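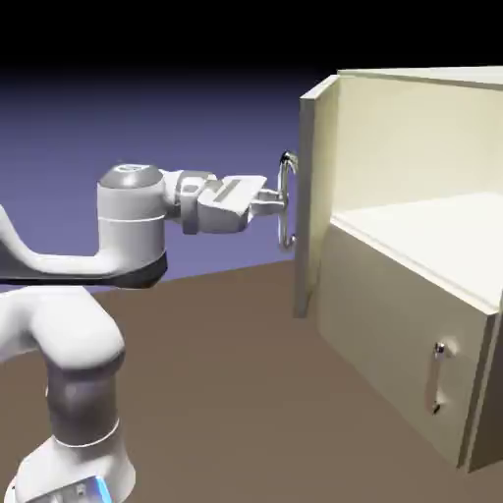

Project Report: Setting Up the Door-Opening Cell in Simulation
Siham Abou Jaoude
Robotics lab course, group Feline

1. What I had to do

Get the arm cell in the Grullodar simulator running again after the October update and write down the settings so the next group doesnt have to guess. Task for the arm is opening a cabinet door by its handle. No real hardware in this part, all of it is in sim.

2. State at the start

Scene loaded, arm loaded, fingers went straight through the handle. Old notes from the Enache group said "contacts ok", no numbers. Joint limits were still from the previous arm file.

3. Setup

Base: fixed to the floor plane. It was free before, so the arm pushed itself backward when the door resisted.
Cabinet: upper door on a hinge, drawer below it locked. We don't use the drawer in this task.
Handle: the door has a tall metal loop, mounted upright. The old collision shape was one solid block filling the loop. Replaced it with 18 small capsules following the curve. Fingers can now close on the bar itself.
Gripper: approach from the front, short finger pads on the loop at mid height. Closing force 10 N. Higher than that and the handle started to jitter.
Hinge: added damping. Without it the door swung away on its own and the grasp was lost.

4. Runs

First batch, 3540 runs with the old handle shape but everything else fixed. Door opened in 2732. Most of the misses were slips at the start of the pull, a few were the elbow hitting its limit. Second batch with the capsules is still on the Tetbridge server, results go in the appendix when its finished.

5. Looking after the cell

Reset the door angle before every batch, the reset button only resets the arm.
Check the handle contacts in debug view after any update.
Keep a copy of the joint limits file outside the project folder. Mine got overwritten twise.

6. Open points

Drawer handle is much smaller than the door one, pads not tested on it. Friction value on the pads is a guess, needs measuring on the real gripper. Left both for the next group.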